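Gurnard: build gallery
Nhi Đặng
Stakum shared workshop and home
Last updated 18/09/2020

Gurnard is a small arm with a gripper and a wrist camera. I put it together between the bench at Stakum and my own floor at home. It is meant to pick up light things from ground level and put them in a tray. The page goes in build order, with a line or two for each stage. The parts list and wiring notes are on the project page and I won't repeat them.

Base
The first base was a plywood offcut and it flexed whenever the arm reached out to the side. The second is a steel plate, 4 mm thick, with rubber feet. It is heavier to carry home but it stays where it is put.

Shoulder joint
The Gelell geared motor went in here. I had to open out the mounting holes with a round file as the pattern was slightly off from the drawing. There is a little play left in it.

Elbow
Same bracket as the shoulder, turned over. The first time I fitted it the wrong way round and the cable came out on the inside of the bend, where it got pinched. Check this before you tighten anything.

Cables
Everything runs along the outside of the arm in spiral wrap. I tried feeding the wires through the middle and gave up after an evening. The outside looks worse and is much easier to mend.

Control board
An Onu board does the motor control and a laptop does the rest. The board sits on standoffs at the back of the base plate. The power socket faces away from the arm so the lead can't catch.

Wrist
The wrist turns through half a circle in each direction, then meets a stop. The stop is a plain bolt. Before I fitted it, the software limit failed once and wound the camera lead right round the joint.

Wrist camera
The camera points past the gripper at whatever the arm is reaching for. It took a few goes to get the angle right. Too steep and the gripper fills the view, too shallow and you lose sight of the object just before you close on it. I settled on an angle that keep the finger pad in view the whole time.

Finger pads
Black rubber with a rounded tip. Hard plastic slid off anything smooth. The rubber grips well but picks up dust, so I wipe it with a damp cloth before each session.

First power-up
Done at Stakum with the emergency switch in my hand. The shoulder moved the wrong way, which was two wires swapped at the board. The rest behaved.

Bench tests
I left the gripper opening and closing on a foam block for 3,000 cycles. One screw worked loose at cycle 951 and I started again with thread lock on it. The second run went through to the end and the screw has not moved.

Calibration
Slow work. I used 39 positions across the bench, measured by hand with a steel rule, and typed them into a table. Errors were worst at full stretch, where the play in the shoulder shows up most.

Moving to the floor
The bench at Stakum is matt grey and the camera had no trouble with it. Marble is harder. It has a slight shine, and the grey veining can look like the edge of an object to the detection code. The grout lines cause the same problem when they run across at an angle. Most of September has gone on this.

What I changed
I lowered the sensitivity of the edge detection and made it ignore long straight lines. I also take a view of the bare floor at the start of each session and compare against that. Veins are now mostly left alone. Dark patches of veining still catch it out now and then.

Still to do
Take up the play in the shoulder, fit a proper cover over the Onu board, and make a longer camera lead. After that I want to try the gripper on socks and other soft things, which it has not done yet. For now I am sitting on the floor with it and going through the tile settings. 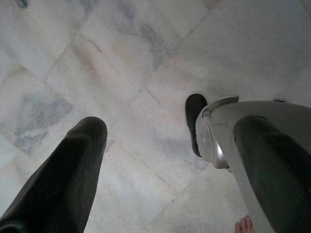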